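Shops that refuse cash say it saves time. Maybe it does, for them. My neighbor is 95 and pays for her bread in coins, and the bakery on our street turned her away in September. She had the right amount in her hand.

A card fee on a two-dollar roll is small — the baker pays it anyway, and so do we. I would keep a cash drawer in every food shop and let people choose.
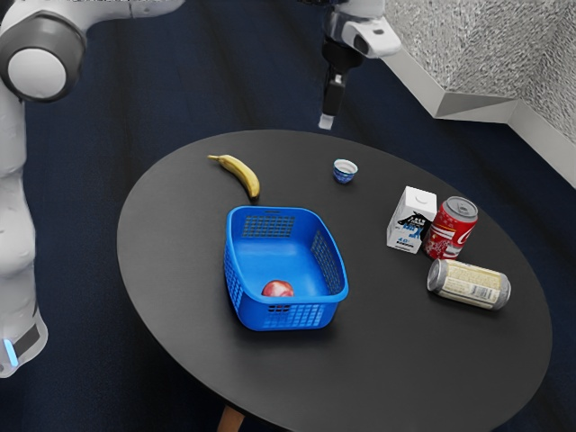 Skurarholm Consumer Club, Opinion Page

Write to your town council. Mine took 20 letters before it replied.

Tudor Iordache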